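## 4. What the arm changed for the people on the bench

I came to Havness expecting to write about speed. The catering supplier there had put two Vurkum arms on its tray-setting line, and I spent most of October talking to the people who used to lay every tray by hand. Very few of them wanted to talk about speed. They wanted to talk about bowls.

Setting a bowl on a tray is a dull job until you try to hand it over to something else. The hand has to come in over the rim and keep its thumb out of the way of whatever is already standing there.
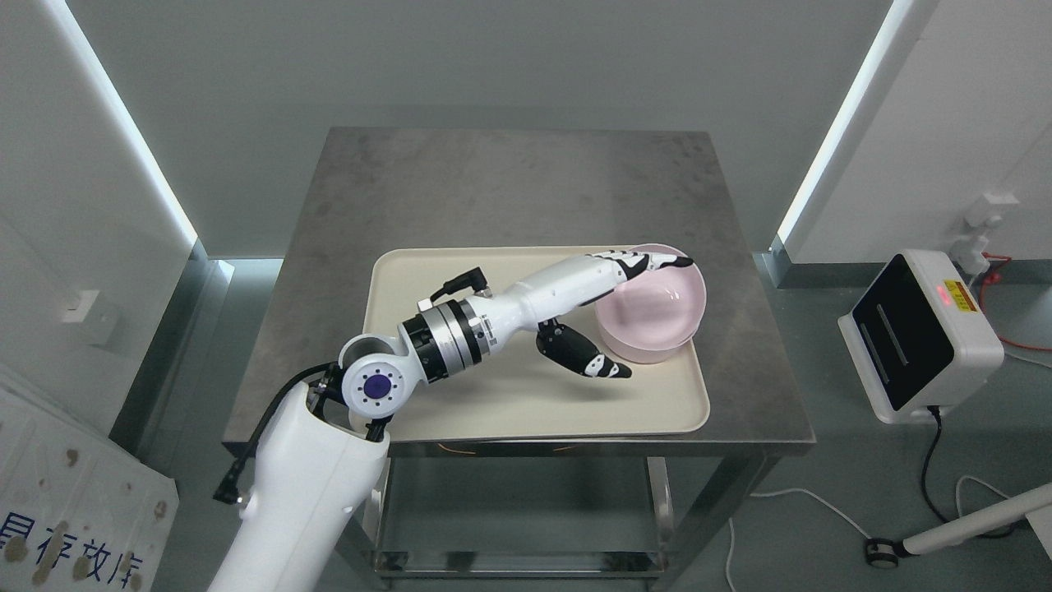
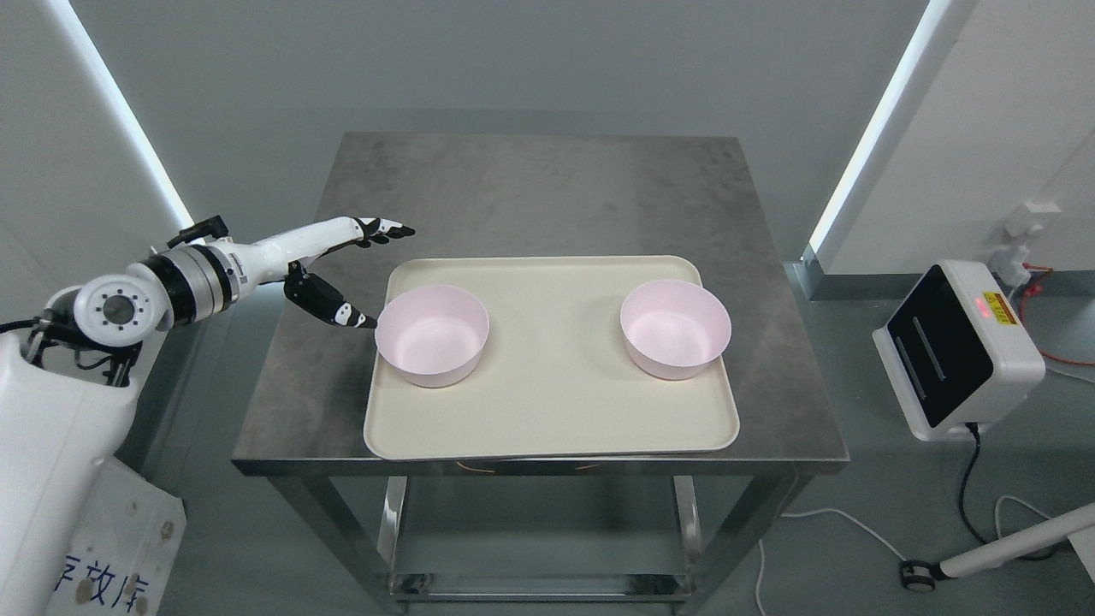

**Figure 3.** Tray work with a white arm and a multi-fingered hand: one pink bowl on the cream tray in the first picture, two in the second.

I interviewed 28 staff and went through 200 entries in the shift log, and 101 of those entries dealt with where something had been put down (a bowl too close to the rim, a tray sitting askew on the table). Before the arms came, hardly anyone wrote such things down. You nudged the tray straight with your hip and carried on! Now a crooked tray gets a line in the log and sometimes a phone call to Quansah, the firm that looks after the software, and several people told me they felt a bit silly making that call.

The job itself has shifted too. Setters have become what the rota calls "tray leads" — a title I never heard anyone use out loud — and they spend much of the day checking, restocking and clearing up small muddles. Wrists are less sore, and everyone agreed on that. The chatting has suffered, though. Four people used to stand round one table, and now each lead looks after a table alone for 90 minutes at a stretch.

I asked whether they would go back. Most said no, but they'd like the old table talk returned to them somehow, and two of the night staff had already started swapping stations halfway through a stretch so they could have a natter. Management hadn't noticed when I left. At the Sandura site, which I turn to in Section 5, swaps like these were written into the rota from the first week, and the log looks quite different.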